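Plemcombe zoning vote clears way for homes on former Bitar farm

The Plemcombe town council voted Saturday morning to rezone most of the former Bitar farm, opening the land to home construction for the first time and ending a dispute that has hung over property sales on the east side of town for much of the past year.

The vote was five to two. It changes the farm's designation from agricultural to low-density residential, with a strip along Skindell Creek held back as open space. The new zoning sets a minimum lot size of one acre and caps the development at 39 houses.

The land was put up for sale by the Bitar family after the last of the dairy herd was sold. It drew several offers, but each depended on a zoning change. The buyer under contract is Woteo Land, a regional builder that has put up two smaller subdivisions on the other side of the highway. The sale price has not been made public and won't be until the deed is recorded with the county.

Under the contract, the builder had until the end of April to get its zoning or walk away. The deadline had already been pushed back twice.

The farmhouse, the stone spring house and the three acres under them are not part of the sale. They were split off as a separate parcel last fall and will be listed on their own. The listing is expected to include the main barn, which has a newer metal roof, and the gravel drive off Skindell Road. The smaller equipment barn is on the builder's side of the new line and will come down.

What the plan allows

The approved plan has one entrance on Skindell Road and a second, for emergency vehicles only, on Mill Lane. The builder first asked for two full entrances. Residents of Mill Lane objected, and the second was changed to a gated connection at the planning board's request.

Houses must be set back at least 200 feet from the creek. The setback in the first draft was shorter, and the change cost the builder four lots along the water. A walking path will follow the creek from the road to the back of the property, where it will meet the existing town trail. The town will own the path. The homeowners association will mow it.

Existing hedgerows on the north and west sides have to stay. If a tree in either one is removed for utility work, the builder has to replace it with one of a similar kind. The council added that condition Saturday on a motion from the floor, and the builder's attorney accepted it before the vote.

Water was the longest part of the discussion. The houses will be on town water but will have their own septic systems, and several neighbors on private wells said they were worried about both. Soil tests were done on all of the proposed lots. Two failed, and those have been combined with the lots next to them. The town engineer's report said the remaining lots meet the county standard with room for a backup field on each.

Neighbors within 300 feet of the property line can ask to have their wells tested before digging starts, at the builder's expense, and again a year after the last house is finished. Requests have to be made in writing at the town office. Forms will be on the front counter and can also be mailed out.

Road work comes first

No building permits will be issued until Skindell Road is widened between the farm entrance and the stop sign at Mill Lane. The road is narrow there, and the shoulder drops off sharply on the creek side. The builder will pay for the widening and for a left-turn lane. The town will pay for a new culvert, which was already in the highway budget.

The highway department wants the culvert in before school starts. That means closing the road for part of the summer. Through traffic will be sent around by way of the county road, and people who live on the closed section will be let in from the north end. The council asked for a schedule in writing before any barricades go up, with notice mailed to every address on the road.

After the road work, the builder plans to put in utilities and the first section of street, then start on a group of houses nearest the road. Plans on file at the town office show four house styles, all with two-car garages and from three to five bedrooms. One is a single-story design. Asking prices have not been set.

Two council members voted no. One said she could have supported a plan with fewer lots and did not think one main entrance was enough for this many houses. The other said the town should have finished updating its master plan before changing the zoning on a property this size. The update has been under way for two years and is due for a public hearing this fall.

Effect on nearby sales

Local agents have said the open question about the farm made it harder to sell houses around it. Three homes on Mill Lane were listed last year and taken off the market without selling. One of them was listed again last week at a lower price.

Sellers in Plemcombe have to tell buyers about any pending zoning application on land that touches theirs, and agents said some buyers lost interest when they read that part of the form. With the vote done, the disclosure will change to a description of the approved plan.

Assessments are a separate matter. The town assessor told the council that the rezoning by itself will not change the assessed value of neighboring houses. Values in Plemcombe are set in a townwide review, and the next one is still two years off. The farm's own assessment will change right away, and the farmland tax break on the rezoned acres ends when the sale closes. State rules call for a rollback payment on land that leaves the farm program. The contract makes the buyer responsible for it.

The neighbor who has farmed hay on the back fields under a yearly lease will be allowed to take this season's first cutting. His lease was not renewed past that.
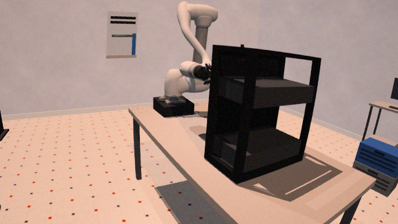
Nabil Chamoun told the council that he was glad to see the creek setback in the final plan but wanted the town to say who would check it once houses were sold. A line on a map does not do much, he said, if the people who buy there put sheds and fences over it in five years and the town has no one to send out. He asked that the setback be marked with permanent posts and written into each deed.

The town attorney said the deed language was already required. The posts were not, and the council agreed to take them up with the builder before the final map is signed. Chamoun also asked whether the walking path would have parking. It will not, at least at first. People will be able to reach it from the lot at the existing trailhead.

Other speakers asked about school enrollment, street lights and construction hours. The school district sent a letter saying it has space in all grades. Street lights will be limited to the entrance and the one intersection inside the development. Work can start at 7 a.m. on weekdays and 9 a.m. on Saturdays, with none allowed on Sundays or holidays.

A request to rename the entrance street after the Bitar family was referred to the planning board, which handles street names. The builder's drawings now call it Meadow View Drive - a name the county dispatch office has already flagged as too close to one in the next town.

The final map goes to the planning board next month. The board can ask for small changes in lot lines and drainage but cannot reopen the zoning or the number of houses. Anyone who wants to challenge the council's vote has 30 days from the date the notice is posted to file with the county court.

Copies of the approved plan, the engineer's report and the soil test results can be seen at the town office during regular hours. The office closes for lunch from noon to 1 p.m. The full packet is too large to email, but single pages can be copied at the counter for the usual fee.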